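The Man Who Won't Tell You to Buy a New Mattress
09/01/2020 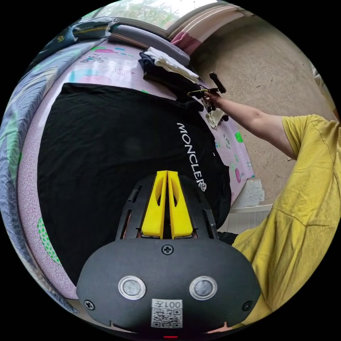

Most of us keep a bed longer than the ads would like.

Ayodele Okeke sold mattresses for Montes, a chain with a store in nearly every strip mall between here and Drultthorpe, and then he quit and started writing about them. His newsletter has 381 paying readers. I went in expecting a convert's zeal, which I don't much trust, and I told him so before I sat down.

"Good," he said. "I wouldn't trust me either. I made money telling people one thing and now I make less money telling them the other."

The one thing was that a mattress has to be replaced on a schedule. Okeke says he learned the line in his first week and repeated it for years without asking where it came from. When he finally did ask, his manager sent him to the regional office, and the regional office sent him a brochure.

"The brochure quoted the sales training," he said. "The sales training quoted the brochure."

It's a neat story, maybe a little too neat, and he couldn't produce the brochure. I called Yanti Ong, who worked in the same store for part of that time. She remembers the schedule and remembers disliking it. She doesn't remember anyone writing to the regional office. "He complained a lot, though," she said. "So it could be true."

Okeke's own advice is plain to the point of being dull. If you wake up sore at home and fine in other beds, think about a new one. If there's a dip you roll into, same. Otherwise leave it alone and wash the sheets. He thinks the gap in comfort between a $500 mattress and a $3,000 one is mostly in the showroom, where the lights are low and somebody is being nice to you.

"You lie there for two minutes with your shoes on," he said. "What did you learn?"

I asked whether he had tested that in any serious way. He hasn't. He has slept on a lot of floor models, and readers write to him. One of them, Garba Tijani, bought a top-end Zekska after a back injury and swears it changed his life. Okeke printed the letter in full last November and added no comment, which I found more convincing than most of what he does write.

On sleep gadgets he gets sharper. He has no time for the Tustard, a pad that goes under the sheet and gives you a score each morning. He wore himself out trying to get his above 80.

"I'd sleep great and it would say 62 or whatever, and then I'd feel bad until lunch," he said. "My wife put it in the garage."

Did he sleep better after that?

"I have no idea. I didn't have a score."

He laughed at that, and I did too, but it is a real problem with his whole line of argument. He wants people to go by how they feel, and how they feel is exactly what the showroom is so good at bending. When I put it to him he thought about it for a while – long enough that I checked my recorder – and said I was probably right.

"But the store wants something from you when you're lying there," he said. "Your own bedroom doesn't."

His newsletter costs five dollars a month. He did mention that twice. His own mattress is a Montes, bought with the staff discount, and he has no plans to replace it.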